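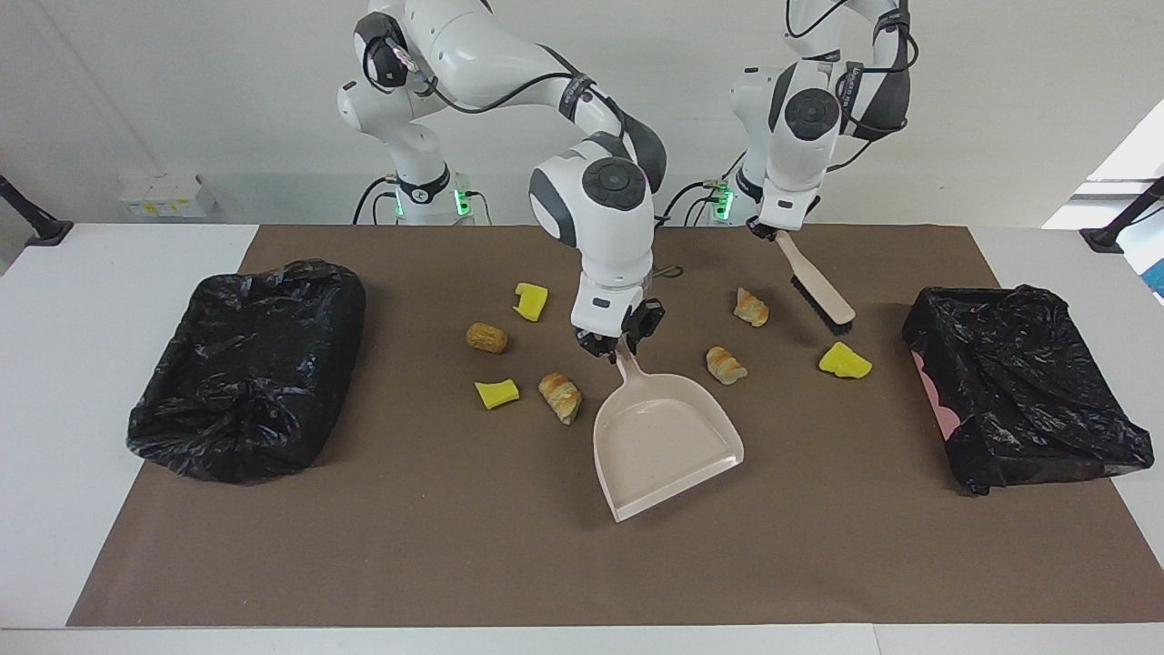 Compte rendu de la réunion de mai – association de quartier Ulletero

Bonsoir à toutes et à tous, c'est encore moi qui tiens le stylo, donc vous aurez droit à mes parenthèses (on m'a demandé d'en mettre moins la dernière fois, j'ai fait de mon mieux). On a démarré à 19 h au lieu de 18 h 30, le temps de retrouver la rallonge de la bouilloire. Nous étions 15 autour de la table, avec trois nouvelles têtes de la rue haute. Bienvenue !

1. Compte rendu précédent
Approuvé, avec une correction : j'avais écrit que la fête commençait à midi, c'est 11 h. Mea culpa.

2. Fête de la rue
On garde la date prévue et on garde la fanfare, qui accepte de jouer deux fois 29 minutes (oui, 29, leur répertoire dure exactement ça et ils y tiennent). La mairie demande le plan des barrières avant la fin du mois. J'ai le formulaire à la maison, je le remplis et je le fais circuler par courriel. Grosse discussion sur les tables : est-ce qu'on les met côté boulangerie, à l'ombre, ou devant l'école, où c'est plus large ? Vote à main levée, neuf voix pour l'ombre, cinq pour l'école, une abstention. Moi j'étais pour l'école, mais bon, on sera au frais.
Pour le repas, chacun apporte un plat salé ou sucré. On a quand même décidé de faire une petite liste, parce que l'an dernier on avait eu huit taboulés et pas une seule tarte !

3. Jardin partagé
Les six bacs sont tous attribués. Il reste du terreau sous la bâche, servez-vous, mais refermez bien derrière vous. La récupération d'eau de pluie fuit toujours au niveau du robinet. Deux personnes passent voir ça dans la semaine avec du ruban d'étanchéité, et si ça ne tient pas on changera la pièce.
La question du compost est revenue sur le tapis. Trop d'agrumes, trop de gros morceaux, pas assez de matière sèche – on le répète à chaque réunion et je le répète encore. Si vous avez des cartons bruns sans scotch, déchirez-les en bandes et laissez-les à côté du bac, on en manque vraiment. 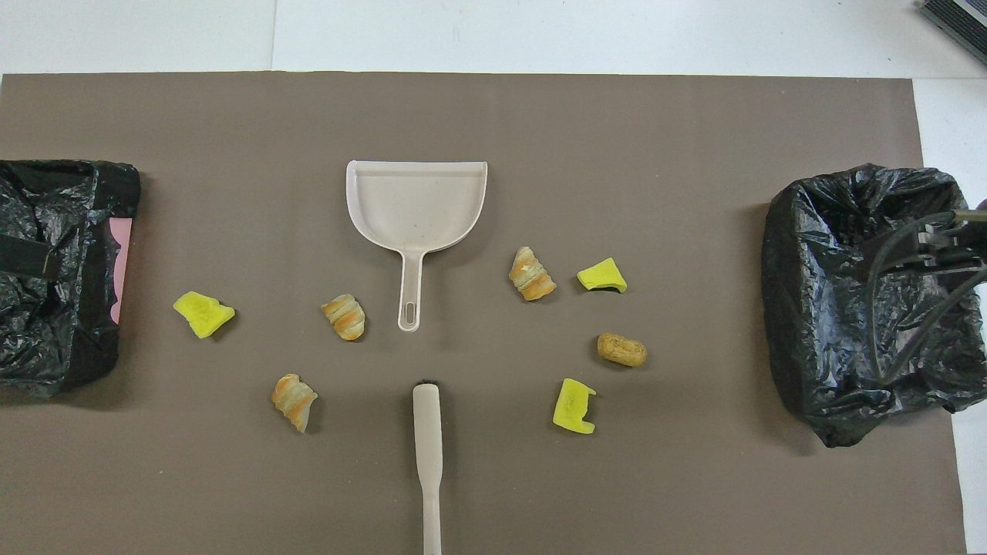
4. Bibliothèque de trottoir
La boîte à livres Flavik a été repeinte et la porte ferme enfin. On a reçu un carton entier d'encyclopédies, et là j'ai dû être un peu ferme : la boîte est petite, pas plus de cinq livres par dépôt, s'il vous plaît. Quelqu'un a proposé une deuxième boîte près de l'arrêt de bus. L'idée plaît beaucoup, on en reparle quand on saura si la mairie autorise l'emplacement.

5. Comptes
Il y a 58 euros dans la caisse du café, à quoi s'ajoutent les cotisations qui continuent d'arriver. Accord de tout le monde pour acheter une nappe en rouleau et des gobelets lavables avant la fête. La location de la sono reste à décider : j'attends encore le devis de Devadiga, je les relance demain matin.

6. Divers
Le stationnement devant le portail du 6, toujours. On va refaire une affichette, plus grande et plus polie que la précédente.
Le lampadaire au coin de la place clignote depuis des semaines. Signalement fait, pas de réponse, je rappelle.
Une voisine cherche à donner un lit d'enfant démontable, écrivez-moi et je ferai suivre.

Fin de la réunion à 20 h 50, puis on a terminé le gâteau aux noix (merci, il était fameux, je veux la recette). Prochaine réunion en juin, même salle, même heure. Pensez à rapporter les clés du local si vous en avez un jeu, il en manque deux au tableau.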